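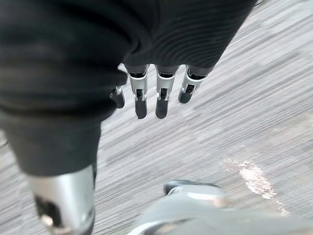
I'm looking for test knitters for Cister, my new sleeve and cuff pattern, and I'd love to hear from you even if you've never tested anything before! It's a separate pair of long sleeves in fine yarn, the sort you pull on under a vest or a short-sleeved top, and the cuff is where I need the most help. I want it ribbed and gathered in tight above the wrist, like the nearly black one up top, with the rest of the sleeve left soft enough to fall into those sideways wrinkles. Mine keeps coming out either baggy or so snug I can't get my watch on under it.

I have room for 11 testers, in all sizes. You'll need to be happy knitting in the round on small needles and reading written instructions (there's a chart too, but it's only for the increases). The pattern is nine pages, mostly because I ramble. Any color is fine by me, though please know that ribbing in black yarn at night is hard on the eyes — I did two of my samples that way and ended up ripping out both.

What I'm asking for: one finished pair by the end of October, your row gauge, your wrist and upper arm measurements, and a few notes on anything confusing. Photos would be great too. They don't need to be fancy, and I really do want to see the cuff up close.

What you get: 206 yards of Londance sock yarn per sleeve, mailed to you, the finished pattern, and any two others from my shop. I can't pay a fee this time, sorry. Glenys Gittins is doing the tech editing, so questions about the numbers go to her and questions about everything else come to me.

If you're near Ullcombe, a few of us will be knitting ours together in the evenings, from 7 p.m., in my front room. Bring a cushion if you like sitting on the floor.

To sign up, send me your size and a line or two about what you've been knitting lately.

Wyn Llewellyn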